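Shared workshop in Larnberg adds benches, keeps its concrete floor

16 January 2026

The shared workshop on Nguyen Street in Larnberg has taken over the unit next door and now covers 3065 square feet, up from 1355. Members have had use of the whole space since the start of the month.

The two units were joined by taking out part of the dividing wall. The gray concrete floor was patched and left bare. Work tables with wooden tops stand out on the floor, and computers go under the benches to leave the tops free for parts and tools. 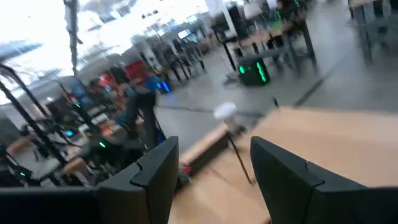
Dale Fehr said the extra bench room mattered more to him than any new equipment, as he used to pack up a half-finished job every evening and lay it out again the next day. He would still like more shelves – and a second sink.

Kanow, the firm that runs the workshop, said it had considered a suspended ceiling but decided against the cost. The ceiling is white, with a silver ventilation duct running below it and a speaker hung nearby. Desks with monitors and office chairs share the open floor with the heavier work, so people can check a drawing and walk straight back to what they are building.

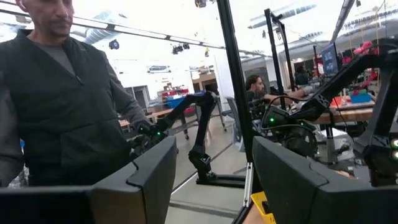

Bench rental stays at the old rate for current members until the end of February. New members can sign up for a single bench or for two side by side, and over 6 people are on the waiting list for the double spots. Storage lockers from Skamance are due to go in along the back wall next month. Members who need one should leave their name at the front desk.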